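**Wanted: people who fold a lot of laundry (paid, part-time, no tech background needed)**

Hi! I run the chores side of things at Drarker, and I'm after a handful of people who know their way around a laundry basket. Parents of many, ex-hotel staff, anyone who's done a few seasons on the folding table in a clothing shop - you're who I want to hear from.

The question we're working on is a plain one: can a machine do the boring jobs at home or on a shop floor yet? My own answer for laundry is "sort of, on a good day, if you're patient". I'd like a better answer than that, and I can't get it from engineers, who (I say this with love) mostly own unfolded T-shirts. 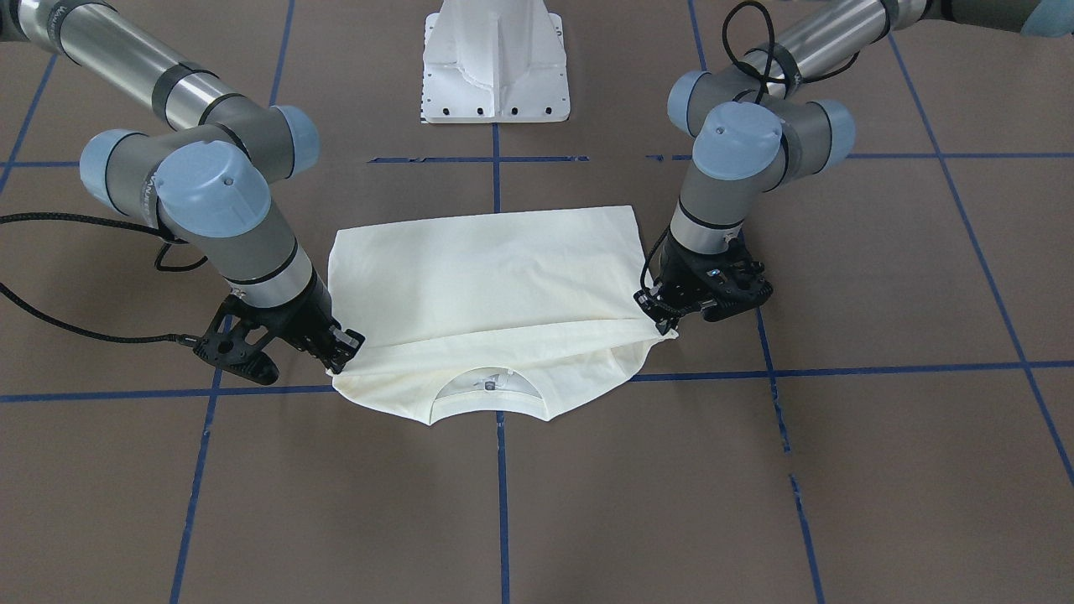

*T-shirt folding, one gripper to each corner.*

Your part is to sit with us, look at finished folds, and tell us if you'd put them in your own drawer or out on a shelf for customers. Some folds will be done by the robot, some by a person, and you won't be told whose is whose. You'll also fold a fair bit yourself while we watch how you go about it. Where do you grab first? What do you do with a collar that won't lie down? I find this stuff fascinating and I will ask you far too many questions.

We score everything in Tisik, our in-house rating app. It's big buttons and a comment box, so if you can send a text you'll be fine. The current set has 500 folds in it and I'd like every one looked at by at least two people. I've been through 99 on my own and my eyes have gone funny, so please help!

What I'm hoping for:

- You've folded clothes or linen regularly, paid or unpaid
- You're happy to be blunt. "My six-year-old does it neater" is a perfectly good comment
- You can do a few half-days, starting in March
- You're fine with standing for part of the session (there are stools, so tell me if you need one)

Shirts are only part of it. Plain cloths sound easier, and the robot still gets in a muddle when the layers slide apart on one side, so we'll be spending a good chunk of time on those too.
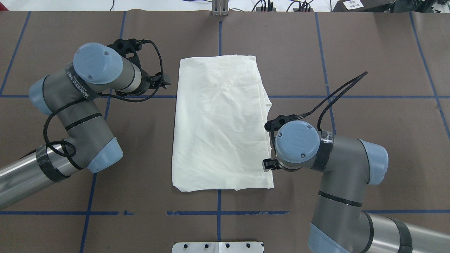 ## Pay, place and how to apply

It's $200 per half-day, with lunch thrown in. Sessions are at our Billov workshop, room 2202, up one flight or take the lift. Mornings start at 9:30. There's one Sunday session for people who work through the week, and it'll fill up fast.

If you've done trials with the Meng group before you're still welcome, just mention it when you write.

No résumé, please. Send me a few lines through the Drarker contact page with "folding" in the subject - what you fold, how often, and the one item you can't stand doing. Mine's fitted sheets.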